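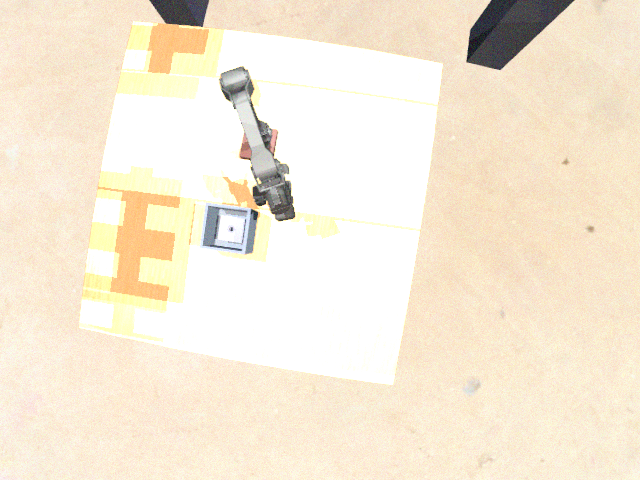
R. Willems

The Password Policy

The email arrived in September, from the security desk at Prerau, and it was marked urgent in two different colours.

"Your password has expired. Please choose a new one of at least 300 characters."

I rang the helpdesk. A recorded voice told me I was caller 1,198 and that my patience was being monitored for suspicious activity.

By the time a human picked up I had typed out most of a hymn.

"It's a misprint," he said. "It should say 30."

"Can you change it?"

"I'd need to log in."

"And?"

He was silent for a bit. "How does your hymn go after the second verse?"
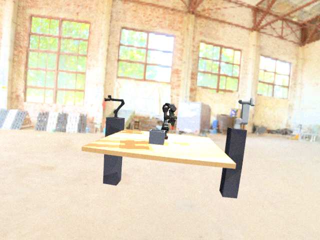
The Intruder

At 5 in the morning somebody broke into the network. We knew this because Jadis, the alarm software, sent us all a poem of a warning, then locked every one of us out for our own good.

The intruder stayed in. He was, as far as Jadis could tell, the only member of staff whose behaviour made sense. He had read the safety handbook. He had finished the fire training, both parts. Before lunch he had cleared a backlog of invoices from Tedeck and left a polite note on the shared drive, asking whoever kept saving files as "final final new" to have a think about it.

Management met in the car park, as the doors were on the network too.

"What does he want?" asked the director.

I held up my phone. He had put in for 2 days' leave.
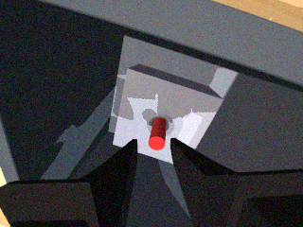

Red peg between the gripper fingers, computer render.

They turned it down, naturally. He'd not been there long enough.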